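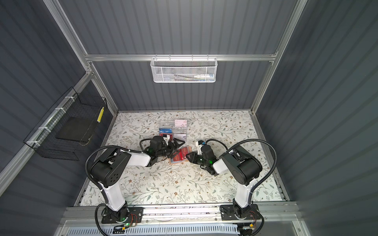

Figure 3. Surface de table à motif floral.

Pourquoi les gens repassent-ils encore leurs nappes, alors qu'ils ont cessé de repasser presque tout le reste ? Parce que la nappe est le dernier textile de la maison que des invités examinent assis, de près et pendant plusieurs heures.

4.2 Le linge de table comme scène

Cette réponse, sous des formes plus polies, revient dans la majorité de nos entretiens. Elle mérite qu'on s'y arrête, ne serait-ce que parce que la littérature sur le travail domestique traite la nappe avec une condescendance qu'elle n'a jamais eue pour la lessive. Gagnon (Wayne Gagnon, dont la thèse sur les trousseaux reste la lecture obligée du domaine, et la plus longue) y consacre une note de bas de page. La note est excellente. Elle porte surtout sur les serviettes.

Notre corpus comprend 94 entretiens menés auprès de ménages de la région de Lapointe, complétés par un questionnaire envoyé à 800 foyers, dont 400 ont répondu. Le taux de retour nous a surpris. Plusieurs répondants avaient ajouté des feuilles libres, parfois accompagnées d'un échantillon de tissu, ce que le protocole ne prévoyait pas et que notre service d'archives nous a fait remarquer par écrit.

Les motifs floraux dominent largement les inventaires recueillis. On les dit volontiers démodés, y compris chez ceux qui en possèdent six. L'explication avancée est d'abord pratique : une tache de sauce se perd dans un parterre de pivoines, tandis qu'elle trône sur le blanc. L'argument est solide, mais il s'accorde mal avec les pratiques déclarées. Les ménages qui invoquent la discrétion des taches sont aussi ceux qui protègent leur nappe fleurie d'un plastique transparent, puis le plastique d'un chemin de table. La fleur, à ce stade, n'a plus grand-chose à dissimuler.

Nous proposons de distinguer deux régimes d'usage. Dans le premier, que nous appelons régime de couverture, la nappe reste en place toute la semaine et finit par se confondre avec le meuble ; on dit « la table » en parlant d'elle. Dans le second, le régime de cérémonie, elle sort de l'armoire pour une occasion, reçoit un coup de fer et repart au lavage, souvent sans avoir été salie. Une enquêtée résume la chose ainsi : « Celle du dimanche, je la lave pour le principe. » Nous n'avons pas trouvé de formulation théorique supérieure, et deux d'entre nous ont essayé pendant tout le mois d'août.

Le passage d'un régime à l'autre se fait presque toujours dans le même sens. Une nappe de cérémonie vieillit, prend un accroc ou un cerne de vin, et descend à la cuisine. De là, elle gagne le garage ou le coffre de la voiture, où elle achève sa carrière sous des pots de peinture. Le mouvement inverse est rare. Nous en relevons un seul cas net : une toile achetée chez Plenar pour un pique-nique et promue, après un décès, au rang de nappe de Noël. La famille concernée ne voyait là rien de remarquable — c'est nous qui avons rougi d'avoir insisté.

Reste la question du catalogue. La série Selotus, vendue par correspondance et très présente dans les armoires visitées, a sans doute fixé pour une génération l'idée de ce qu'est une nappe fleurie. Les enquêtés en reconnaissent le dessin sans hésiter, mais l'attribuent régulièrement à leur grand-mère. Nous y voyons un bel exemple de tradition familiale livrée sous pli.

On objectera que ces résultats tiennent à l'âge de l'échantillon. L'objection est fondée et nous la retrouverons en section 5, où les répondants plus jeunes déclarent ne posséder aucune nappe, avant d'en mentionner une au détour d'une question sur les déménagements. Elle leur a été donnée. Ils ne l'aiment pas beaucoup. Elle les a suivis dans tous leurs logements, pliée en huit, au fond du même carton.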